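11/10/22
Open day at Zollier

I have to get this down tonight while I still have all of it in my head, because I talked the whole drive home and I'm still not done.
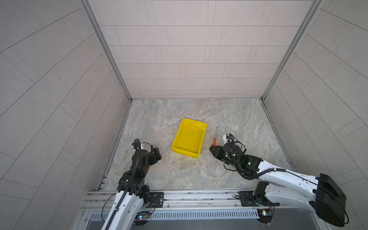
So, the open day. I got there early, before the coffee was out, and wandered past the big show stuff in the front hall (a palletizer, very loud, very orange brochure) and straight through to the back, where the small booths were. That's where I stayed, basically all day. I skipped lunch. I had one cookie.

The booth I fell for had two arms on one rail and a yellow tray on the floor between the walls, and the whole job was this: pick up the screwdriver, put it in the tray. That's it! I could have done it with my eyes shut, and I stood there with my mouth open like a kid at the aquarium. Bjartur Kjærgaard was running it. He's been with the Brernamen people since March and he has the patience of a saint, given how many of us leaned over his shoulder and asked the same things.

What I hadn't understood before today is how much of it is about the angle. A screwdriver is a mean thing to grab. The handle is fat and the shaft is skinny, so if you close on the wrong spot the whole thing swivels in the fingers and you end up carrying it nose down. Bjartur showed us a run where it did exactly that, and the tip caught the rim of the tray and the tray went skating off across the floor. Everybody laughed, him too. Then he slid the tray back, not very straight, and ran it again, and the arm came in lower and got the handle and set it down so gently I didn't hear it land. I clapped. I was the only one who clapped, but I don't care.

I asked if the tray has to be in the same place every time and he said no, they move it on purpose, a little crooked, a little farther back, so the thing doesn't just learn one spot by heart. The same goes for the screwdriver. He had 18 runs on his sheet for the morning and wanted 21 before the break, and he let a few of us pick where the screwdriver should go. I put mine practically touching the wall and felt mean about it. It took two tries. Two!

He also let me try the hand controls, which I did not expect. Oh, it's hard. My left was fine and my right was hopeless, and I'm right-handed, so explain that. I kept closing the gripper before I got there, snapping at air like a crab. Bjartur said everyone does that for the first 6 minutes or so of their life and then it clicks. It had not clicked by the time the next person wanted a turn. I did get the tray to move a bit. I'm counting it.

There was a talk after, in the upstairs room, by a woman from Hjaltadóttir. She was good, but the room was warm and the slides were small. What I wrote on my hand (no paper, of course) was "2000 tries", and I'm fairly sure that was how many they did of one single task before they were happy with it. A person does something that many times and we call it a trade. I'd like to have asked her who sits there for all of them, and whether they get bored or get fond of it. The line for questions was long and I had to move the car.

Things I want to remember: the sound of the joints, much quieter than I thought, more like a sewing machine in another room. The little lights. Bjartur saying "wait, wait, wait" under his breath to a machine that can't hear him. The man next to me in the green raincoat who said his old shop ran Joveo feeders for years and he'd never once seen anyone cheer for one.

I want to go again next year and I want to bring Dad. He'd pretend not to be interested for ten minutes and then he'd be telling them how to hold a screwdriver.

Wrote to Bjartur just now to say thanks and to ask if they ever take people for a day of helping out. Probably too forward. Sent it anyway. Also my feet hurt, and there's ink all over the steering wheel from my hand.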